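Notebook, July — adhesive cure trials, Hoveck panels, second batch

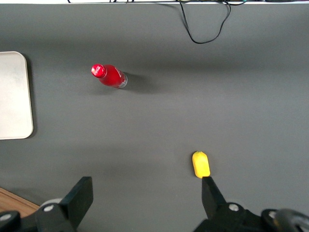 Carrying on from the first batch. The question is still whether the Clultier two-part epoxy reaches handling strength overnight in the unheated store, or whether the panels have to stay in the main shop until morning. The supplier's sheet gives cure times at room temperature only, so the store was never covered.

Coupons cut from the same Hoveck sheet as before. Faces abraded by hand with 180 grit, wiped with isopropyl, left ten minutes, wiped again. Bond line set with glass beads mixed into the resin. Last time the line was uneven on the coupons clamped with spring clips, so this batch went under flat weights. Squeeze-out looked even all the way along.

Mixed 2 batches. The first was weighed on the small balance, the second on the bench scale because the small balance was drifting after the battery warning came on. I do not trust the ratio on the second batch to better than a few percent. Marked those coupons with a P (Porkport job) and kept them separate.

Pulled the shop coupons first, at 8:30. Best one let go at 2000 N, cohesive failure across nearly the whole face, resin left on both sides. That is what we want. The weakest shop coupon failed at 1574 N with a bare patch in one corner, probably a fingerprint after the last wipe. Gloves on from the abrading step onward next time.

Store coupons were much worse. The one I would call typical went at 657 N, and the resin was still slightly rubbery under a fingernail. Peeled more than sheared. Put the rest of the store set on the shelf over the radiator and will pull them tomorrow to see if they catch up. If they do, the cold only delays the cure and we can live with it by leaving the panels longer before drilling.

Logger in the store stopped during the night, so there is no temperature record past 2 a.m. Lowest reading before that was 9 C. New cell fitted. Check that it is writing before locking up.

Crosshead speed was left at the value from the Cherkaoui foam tests for the first pull. Caught it, reset it, and discarded that coupon. Whoever uses the tester after foam work, please put the speed back — the default is written inside the lid.

To do:
Recalibrate small balance.
Cut another strip of coupons, same sheet if there is enough left.
Ask Clultier for cure data below 15 C.
Repeat the store set with the resin and hardener warmed before mixing. Panels stay in the main shop overnight until that is done.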